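# When the arms stop halfway: tips for a safer home workbench

*July 14, 2025*

I'd meant to write about drawer liners this month, but the arms had other ideas and I've been putting it off long enough. If you keep a pair of small robot arms at home, or you're thinking of it, make a cup of tea and sit down with me, as I had a proper fright with mine and I'd like you to have the benefit of it.
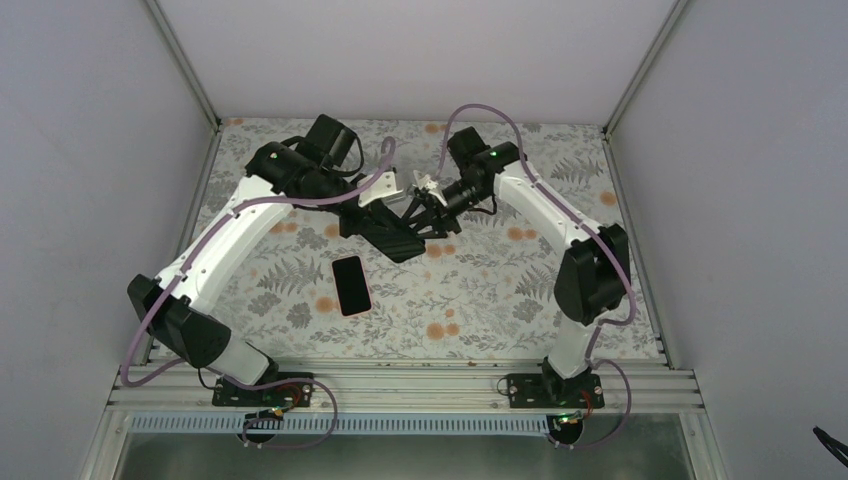 The trouble came while I was practising a hand-over, one gripper passing a tea towel to the other. The left arm simply carried on when it should have stopped, and the two grippers met with a crunch. I did the silly thing and put my hand in to pull them apart - and the right arm, which had been sulking, woke up and pinched my thumb against the table. Nothing broken, thank goodness, but I had a black nail until well after the holiday!

My neighbour Kibet Okoth came round with his meter that evening and we found the fault together. A cable had been tugged every time the elbow swung out, and its plug had worked loose at the wrist. The motor kept dropping out and coming back, and each time it came back it went straight for the last place it had been told to go.

## What I do now

**Switch off at the wall before reaching in.** Stopping the program isn't enough. The motors still have power, and a motor with power can move. Mine are both on one socket strip with a big rocker switch, screwed to the side of the bench where I can hit it with my elbow.

**Hold the arm up as you cut the power.** It will flop. I lay a folded towel underneath first, and I support the upper part with my other hand from the outside, never between the grippers.

**Give the cables some slack, then look at them moving.** Swing each arm by hand, power off, to the far end of its reach in every direction. If a cable goes tight anywhere, it wants a longer loop. Soft hook-and-loop ties are kinder than the plastic sort, which I'd pulled far too tight (my own fault entirely).

**Check the plugs before each session.** A gentle push with a fingertip on every one. It takes me 2 minutes and I do it while the kettle boils.

**Try new moves slowly.** Antigoni Dimitriou, who taught the evening class I went to last October, had us run everything at a crawl for the first 12 goes. I thought it fussy then, and I've since written to tell her she was right.

**Pin down your cloth.** A loose one can ruck up and get dragged along, and whatever is sitting on it comes too. Clips at the corners do nicely, or double-sided tape if your table has no lip.

**Nip up the base bolts.** A crash can loosen them without your noticing. Take hold low down on the arm and give it a wiggle; if the base shifts, get the hex key out before you do anything else.

If an arm has had a hard knock, leave it off overnight and try one joint at a time the next day. A grinding noise means stop and have a look at the gears.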